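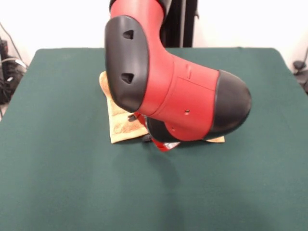
Zwischenbericht zur Förderung der Kleinkunstreihe Jesmont, Spielzeit August bis Januar

Der Trägerverein Kleinkunst Jesmont legt hiermit den zweiten Zwischenbericht über die Verwendung der bewilligten Mittel vor. Gegenstand der Förderung ist der Aufbau einer regelmäßigen Bühne für Stand-up-Comedy und musikalisches Kabarett in den Stadtteilen Jesmont und Hetport. Die Ausstattung der Spielstätten wurde gemäß Bewilligungsbescheid auf das Notwendige beschränkt. Für die Bistrotische im Zuschauerraum wurden Tischdecken in dunklem Grün beschafft. Die Bestuhlung wurde aus dem Bestand des Vorgängerprojekts übernommen. Weitere Anschaffungen sind im laufenden Förderabschnitt nicht vorgesehen.

1. Veranstaltungen

Im Berichtszeitraum fanden acht Abende statt, davon sechs in der Spielstätte Jesmont und zwei in Hetport. Insgesamt wurden 913 Eintrittskarten ausgegeben. Der Zielwert für die gesamte Spielzeit liegt bei 1230 Karten und ist nach gegenwärtigem Stand erreichbar, sofern die beiden Frühjahrstermine wie geplant durchgeführt werden. Der Vorverkauf verlief in Jesmont durchgehend zufriedenstellend. In Hetport blieb der erste Abend deutlich hinter den Erwartungen zurück, was die Projektleitung auf die späte Freigabe des Saals und die dadurch verkürzte Ankündigungsfrist zurückführt.

Der Beginn der Vorstellungen wurde ab November von 20.30 Uhr auf 19.30 Uhr vorverlegt. Anlass waren wiederholte Rückmeldungen aus dem Publikum zur letzten Busverbindung. Die Zahl der vorzeitig verlassenen Plätze nach der Pause ist seither spürbar zurückgegangen.

2. Künstlerisches Programm

Die Programmverantwortung liegt unverändert bei Rimantas Lepik. Das Konzept sieht je Abend einen Hauptauftritt von 50 Minuten sowie zwei Kurzauftritte von Nachwuchskräften vor. Abweichend davon musste der Oktobertermin nach der Erkrankung des angekündigten Kabarettisten als gemischtes Programm gespielt werden. Die Absage erfolgte erst am Vortag. Drei Karteninhaber machten von der angebotenen Rückerstattung Gebrauch.

Der Nachwuchswettbewerb, in der Antragstellung noch für den Herbst vorgesehen, wurde in das Frühjahr verschoben. Die Ausschreibung ist veröffentlicht. Die Jury wird mit Vertreterinnen und Vertretern der Bühne Claltthorpe gemeinsam besetzt; eine schriftliche Vereinbarung hierzu liegt vor und ist dem Bericht als Anlage beigefügt.

3. Öffentlichkeitsarbeit

Die Gestaltung der Plakate und des Programmhefts übernahm wie im Vorjahr das Büro Harms. Die Auflage des Programmhefts wurde verringert, da ein erheblicher Teil der ersten Ausgabe nicht abgeholt worden war. Die frei gewordenen Mittel flossen in den Aushang an den Haltestellen. Eine Umwidmung innerhalb derselben Kostenstelle war damit ausreichend, ein Änderungsantrag wurde nicht gestellt.

4. Mittelverwendung

Die Ausgaben für Gagen und Reisekosten liegen im Rahmen des Finanzierungsplans. Überschritten wurde der Ansatz für die Saalmiete in Hetport, nachdem der Vermieter die Nebenkosten gesondert in Rechnung gestellt hatte. Der Verein hat gegen die Abrechnung Einwände erhoben, eine Antwort steht aus. Bis zur Klärung wird der Mehrbetrag aus Eigenmitteln vorfinanziert.

5. Ausblick

Für den verbleibenden Förderzeitraum sind die beiden genannten Frühjahrstermine und der Nachwuchswettbewerb vorgesehen. Der Verein bittet um Mitteilung, ob der Verwendungsnachweis für die Reisekosten weiterhin in Einzelbelegen oder künftig als Sammelaufstellung einzureichen ist. Der Schlussbericht wird fristgerecht im Juni vorgelegt.

Anlagen: Vereinbarung mit der Bühne Claltthorpe, Kostenübersicht, Schriftwechsel Saalmiete Hetport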